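Last updated: March 5, 2025

By the home equipment desk

Usix says its new bedside nebuliser is quiet enough to sleep through. The company put the Wiveo on sale this week and its announcement leans heavily on that one claim, with very little to back it up. No decibel figure appears in the press material, or in the user guide that went out with it. We asked for one and were told that testing "reflects typical home use".

The Wiveo turns liquid medicine into a fine mist for people with asthma, COPD and other lung conditions. It replaces the Stular, a compressor model that plenty of readers will know from the rattle. The new machine is smaller and lighter, and comes with a mask as well as a mouthpiece. Usix also says it gets through a standard dose in 7 minutes, which would be a real gain for anyone who has to sit still for several treatments a day. It doesn't say which medicine was used to arrive at that number, or how full the cup was — and both make a difference.

The comfort claims rest on a home trial run for Usix by Garrido, a research firm it has used before. Garrido gave the Wiveo to 102 adults and asked them to fill in a short form afterwards. Only 40 of them had used a nebuliser before, so most of the people calling it "easier" had nothing to compare it with. The summary we were sent is two pages long. It doesn't say how many forms came back, and it doesn't mention anyone who stopped using the machine.

There is nothing in it about breathing, either. The people taking part were asked whether they liked the mask, whether the buttons were easy to find and whether they would tell a friend to buy one. Fair questions, but none of them shows that more medicine reached anybody's lungs. A line on the box reading "tested in real homes" may lead some buyers to think otherwise.

Then there is the cost of keeping it going. The Wiveo takes its own filter and its own cup, and parts from the Stular don't fit. Usix recommends a new filter every month and a new cup twice a year. Prices for both are "to be confirmed", an odd state of affairs for a product already in the shops. Anyone with a drawer of Stular spares should probably hang on to the old machine for now. 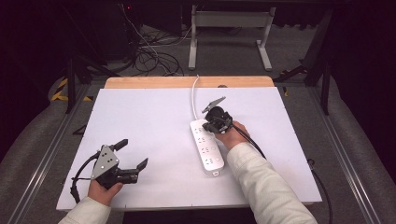
Power is the other weak spot. The Wiveo has no battery, and the mains lead supplied with it is short enough that many people will need an extension to get it to the bedside. The guide tells owners to plug it straight into the wall "where possible" and leaves it at that. Plenty of bedrooms already run on a long white strip with sockets all the way down it, much like the one on the board in the photo, and somebody with a concentrator, a lamp and a phone charger on the go deserves a plainer answer than "where possible". Usix told us the wording was being looked at. It would not say whether a longer lead was planned.

A battery version is promised for May, at a price not yet given. The mains model carries a warranty of 2 years, though masks, cups and filters are left out of it. Usix says the full Garrido report will be published "in due course". We have asked for a copy, along with the noise figures.

Readers who use a nebuliser on prescription should speak to their nurse or pharmacist before changing machines.

Contact us | Copyright 2025, all rights reserved | Back to top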